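Intro to Consumer Packaging – Notes for Session 6: How much of the bag is food?
Armelle Roussel

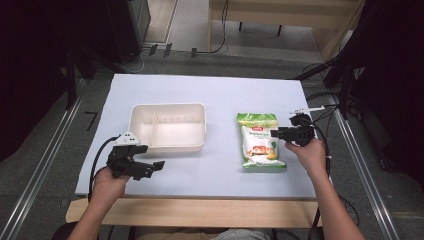
Fig. 1. Flexible and rigid: a snack bag and a divided plastic tray.

OK, so last time we got through cartons and ran out of clock before glass. I'm skipping glass for now (we'll pick it up in May with the recycling stuff) and going straight to the topic everybody emails me about, slack fill.

Slack fill is the empty space in a package, meaning the difference between what the package could hold and what's in it. That's the whole definition! Please write it down in your own words, since last year half the papers mixed it up with headspace in cans, and Margaux Tessier and I had a long afternoon of grading.

Some slack fill does a job. Chips break, so the bag gets puffed up with gas, usually nitrogen, and you get a cushion. Nitrogen also keeps oxygen away from the oil, and oxygen is what makes fried things taste like old crayons. Then there's settling – cereal goes in fluffy and packs down on the truck. And the filling machine needs some spare room at the top to seal the bag without catching food in the seam. A bad seam is a leak, and a leak is a stale bag.

Other slack fill is just there to look big on the shelf. In the US the word you want is "nonfunctional," and the rules list the reasons that count as OK. Read the list before you argue with me about your favorite cookies.

Let's do the math with our made-for-class brand, Plamo. Say a Plamo bag can hold 300 ml and the crackers take up 100 ml once they settle. Two thirds of the bag is empty. Sounds terrible, right? Now put the same crackers in a rigid tray with a film lid. You need less air, but the tray weighs more than the bag did and it takes up the same room on the truck empty or full. Flat bag film comes on a roll. I love this comparison because the "wasteful looking" one doesn't always lose.

Dividers, quickly. They stop food from sliding into one corner and they keep wet things off dry things. They also eat up volume, and people judge a tray by its outside edges. Samuele Melis has a nice bit on this in the reader, page 122, where he talks about shoppers guessing portions by outline. Skip his appendix, it's rough going and I won't test it.

For next time:
Pick one package from your kitchen. Measure the outside, work out the volume, then measure the food (rice in a measuring cup works for odd shapes).
Write up to 80 words on which part of the empty space you'd defend.
Bring the package, please – empty and rinsed!

Questions about the lab section go to Bogumił Jabłońska, I don't have the sign-up sheet.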